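Trandora Journal > Makers > Conversations

Plain white parts and a very small table

By Iman Soliman

Solène Le Goff has been making little furniture for so long that full-size chairs have started to look clumsy to her. "I go to a friend's house and I think, my goodness, what enormous legs," she told me, laughing, before I had even got my coat off.

Her current obsession is Grimow, a kit of plain white pieces that go together into tables, shelves and drawers small enough to carry under one arm. I love this kind of thing (I still have a shoebox of doll furniture my aunt gave me) and I had been looking forward to our talk since October.

She started by explaining why she left color out altogether. Her earlier kit, Cluretti, came in yellow and a sort of brick red, and she says people sorted the pieces by color and stopped paying attention to shape. "With white you have to look at the edge. Is it thick, is it thin, does it have a lip? You pick it up and turn it over. I wanted people to turn things over!" 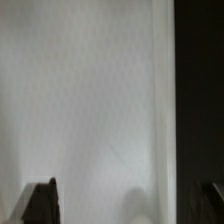 The edges took her most of a winter. A rim that was a hair too proud made the panels rock against each other, and one that was too shallow let them slide. She filled notebooks with little cross sections and went through 165 test pieces, many of which now prop up plants at home. "My mother has 19 of them under her tomatoes," she said. "She thinks they are very well designed."

What surprised me was how much she had to say about corners. I had assumed a corner was just where two sides met, and Solène shook her head at me for quite a while.

"A corner is where the hand goes first," she said. "Give someone a frame and watch. They don't hold it in the middle of a side, they go right into the corner. So the inside of the corner has to be good, even though it's the part you'd never put in a catalog."

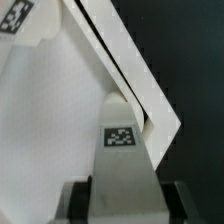
Into the corner of an angular white frame.

She likes to lay everything out flat before starting, and she gets a little stern about it. Her old workshop partner at Mollah used to build straight from the box, fishing around for whatever came next, and it drove her up the wall. Solène spreads the pieces over a dark surface with space between them and leaves them there while she makes tea. "White on black is so restful. You see every outline. I sometimes put off building because I like the layout too much."
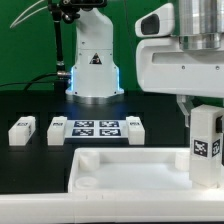 White blocks resting on the black tabletop, with the flat board among them. The square markers are black and white.

We talked for a long time about uprights – how straight is straight enough, and whether a tiny lean matters on something you could knock over with a sleeve. She is firmly on the side of it mattering. Her test is to stand a piece up, walk to the door, and look back at it. If it bothers her from there, it goes to the tomatoes. 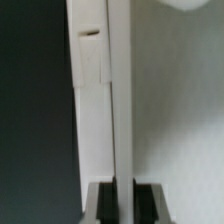 "And slots," she added, pulling her chair in. "Please write about slots. Everybody loves a hinge, but a slot is so modest. It's only a gap, and the whole drawer depends on it."

The first run of Grimow will be 600 kits, sold by mail, with a drawing sheet and no written steps at all. She had a page of instructions once and her nephew folded it into a boat. I asked what she would build first if the kit were new to her, and she thought about it through most of a cookie. "A table. Always a table. Then you have somewhere to put the rest."

Contact the editors: Trandora Journal, Letters Desk | © Trandora Journal. All rights reserved. | Back to top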